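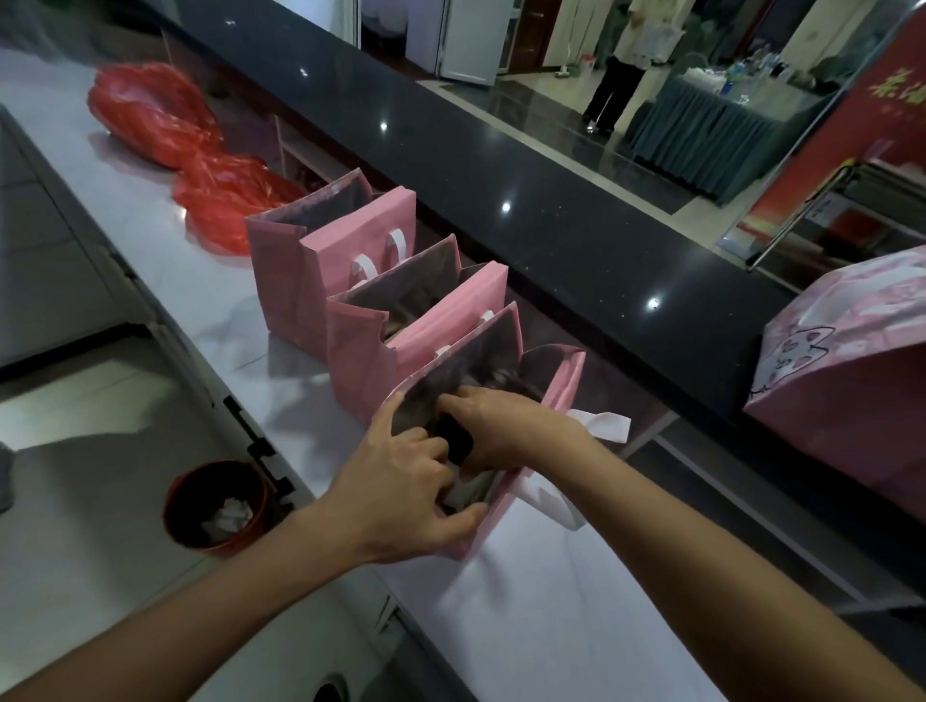
Call for participants: working group on recording practice for manual counter tasks

Kolum is a guideline under preparation at Holtel for the first-person recording of manual work used in training robot manipulation. It covers packing, bagging, sorting and handover tasks performed at service counters. The first draft is complete, and we are looking for people to test it against working sites and to comment on the wording before it is released.

Background

The draft was checked against 2,000 recorded episodes supplied by Peken. Of these, 1,053 met every clause. Most of the remainder failed on one of two points: the hands left the view during the main action, or the task label did not match what was done. "Place item in bag" and "press contents down into bag" were often given the same label, although the contact and the force involved are different. Section 4 has been rewritten and needs to be tried by people who did not write it.

Soft containers are a particular concern. Paper gift bags and thin plastic bags change shape when handled, and the contents are hidden by the hands for much of the task. The draft asks for both hands to stay in view while they are inside the container. We do not yet know how practical this is on narrow counters or under strong ceiling light on polished stone.

What participants will do

Participants will record or review sessions at their own site, using the clause list, and report each clause as met, not met or not applicable. A not applicable entry must carry a short note. Subjects to be covered:

Camera height and angle for head-mounted recording
Start and end points of an episode
Labels for two-handed actions, including which hand holds and which hand moves
Bystanders in public areas: notice, consent and masking
Glare and reflections from counter surfaces
Stopping rules when a member of the public approaches the work area

The bystander clauses apply even where no face is recorded. Sites open to the public must post a notice at each entrance to the recorded area.

Who should apply

We want operators who carry out counter work, annotators, robot integrators, and people responsible for workplace safety or privacy. No programming is needed. Applicants should be able to read a technical document in English and write clear comments on it. Previous work on standards is useful but not required. Employees of Peken may take part but will not vote on Section 4.

Time and payment

The group will run for 6 months, starting in March, with two online meetings per month. Each meeting lasts 90 minutes. Participants are paid for meetings and for review hours at the Holtel day rate, which is sent on request. Travel is not expected.

How to apply

Send one page stating your role, the type of site you have access to, and the sections you wish to work on. Mark it "Kolum review" and address it to the Oyewole office at Holtel. Applicants proposing a public site should attach written permission from the site operator. Incomplete applications will be returned once for correction.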